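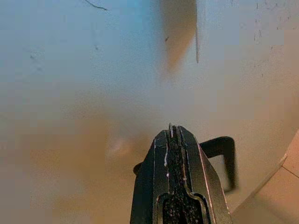
Can a two-armed robot work in an ordinary apartment without changes to the apartment?

Within limits it can. The system shown at Trivodel's open day handled light objects at wall and table height in a furnished space with no markers on the walls or furniture. It needed a person nearby, a good deal of floor clearance and more time than a person would take for the same work.

The open day was held on 20 June 2025 in the furnished apartment that Trivodel uses as a test site. Visitors were admitted in small groups and asked to stay behind the long table while the arms were powered. The program had five tasks, with a limit of 90 seconds for each attempt. An attempt that ran past the limit was stopped and logged as a failure even if the gripper was already closed on the object.

Hugo Paredes, who runs manipulation testing at Trivodel, gave the introduction. He spent most of it on contact. The arms have been able to reach the places they need to reach for a long time, he told the group, and the open questions are in the last inch of travel. A key on a hook moves when it is touched. A cloth changes shape. Neither can be treated as a fixed target once the fingers arrive.

The equipment

The platform carries two arms, each ending in a gripper with its own camera. A further camera at head height looks out over both. The arms come from Vustus and are sold as standard units. The gripper heads are printed in house, and Trivodel revises them often enough that the left and right heads were from different print runs on the day, though to the same drawing. Fingers are bought in from Ranetti. Motion planning runs on a package from Golestani that was written for warehouse picking and has been adapted for slower work near people.

Paredes was frank about the adaptation. The warehouse version assumes a bin, a conveyor and a known background. In an apartment, the background is whatever the wall happens to be. Paint marks, shadows and reflections all reach the planner as candidate edges, and early versions would stop short of a blemish on the plaster as if it were an obstacle. The present version compares several views from the wrist as the arm moves. A mark that stays flat against the wall from every angle is dropped. A thing that shifts against the wall is kept.

The wrist camera sits close to the gripper, so part of its view is always taken up by the gripper itself. Trivodel uses this. Because the tip is always in view, the software can measure the gap between tip and target directly in the picture, and small errors in the arm's joint readings matter less. The cost is depth of focus. Objects near the lens or well off the working plane come through soft, and the head camera has to supply the wider layout.

Task one: the key hooks

The first task was to take a named item from a row of small hooks on the wall and place it on the table. Paredes chose it because it combines several awkward features. The hooks are close together. The items hang at different lengths. Some are hard and flat, and some are padded.

The platform was rolled up to the wall and left to settle. Settling took longer than expected, and Paredes explained that the base is soft enough on its casters for an arm movement to shift it slightly on tile. The software waits until the head camera view is stable before it plans. On carpet the wait is longer. 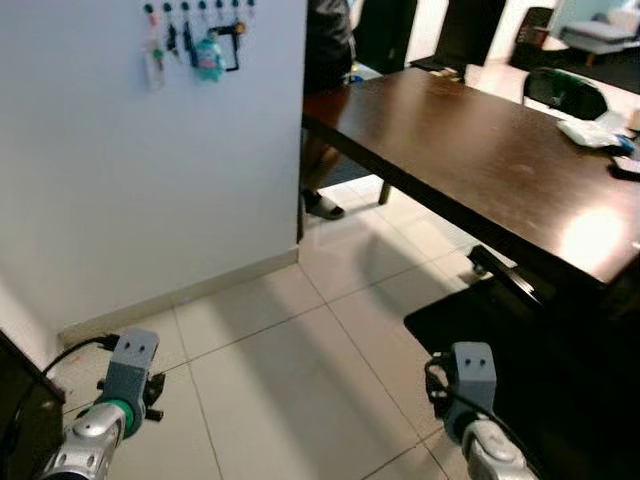

The left and right grippers near the key hooks, with the long wooden table beyond.

On the first attempt the right gripper approached from below, closed on a lanyard and lifted. The strap slid up the hook, caught at the end and came free on a second lift. The arm backed away, turned and put the lanyard down within the limit. The second attempt, on a single key, failed. The fingers closed on the edge of the key, which swung out of the grip and came to rest against its neighbor. The planner then spent the rest of its time deciding which key was which. Paredes let the clock run out and did not restart it.

Asked why the left arm had not been used to steady the row, he said that the planner can do this but tends to block its own head camera view in the process. A rule that keeps one arm out of the line of sight is in force for all wall tasks. It will be relaxed when the wrist cameras can carry more of the load.

Cloth and small parts

The second task used a cloth on the table. The system had to pick it up, move it clear of a smaller object and set it down flat. Picking up was reliable. Setting down was less so. The Ranetti fingers have a rough contact surface that holds fabric well, and the fabric does not always leave when the fingers open. The current remedy is a short sideways wipe against the tabletop, which works but drags the cloth out of position.

Glare was the other difficulty. A polished table under a ceiling light gives a bright patch that moves as the camera moves, and it can hide the edge of a white cloth completely. Golestani's software includes a glare mask, but the mask also removes anything white. Trivodel has switched it off and lowered the camera exposure, accepting a darker picture everywhere else.

The third task was a small hard object at the edge of the table. Both attempts succeeded, the second with only a few seconds left. Most of the time went into the approach. The planner slows the arm near any edge where the object could be pushed off, and the speed limit is conservative. One visitor, a building services engineer, asked whether it could be raised. Paredes replied that it could be raised tomorrow and that the test staff would then be picking things up off the floor all day.

Chairs

The fourth and fifth tasks involved furniture. In one, the platform had to work over a chair without touching it. In the other, it had to move a chair out of the way. The first is a clearance problem and went cleanly. The arm passed above the seat with a margin that looked generous from the visitors' side of the table and was, according to the log shown later, close to the planner's minimum.

Moving a chair was the weakest part of the program. The gripper took hold of the chair back and pulled, and the chair rotated on its casters instead of following. The software models the chair as a block that slides. Paredes said a better model was in work, with casters treated as free wheels, and that the team had held it back from the open day after it produced two sudden reversals in rehearsal. The attempt was stopped by the operator at the panel before the limit was reached.

What was not shown

Neither opening doors nor handling liquids was on the program. Both have been tried on site. Door handles are considered close to ready. Liquids are not being pursued at present, partly for the sake of the unsealed electronics in the gripper heads.

There was also no demonstration without an operator. Throughout the session a staff member kept a hand on the stop control, and the logs count any use of it as a failure of the attempt. Trivodel publishes no success rate. Paredes said that a rate taken from one apartment says a great deal about that apartment, and he would prefer to wait until the same tasks have been run at three sites. The other two are being fitted out now, one with carpet throughout.

A second open day is planned for November. The task list is expected to stay the same, with longer cable runs inside the arms and a revised finger surface from Ranetti that should let go of cloth more readily. Visitors with an interest in the chair problem were invited to send in makes and models of casters that give trouble. The test site keeps a shelf of them.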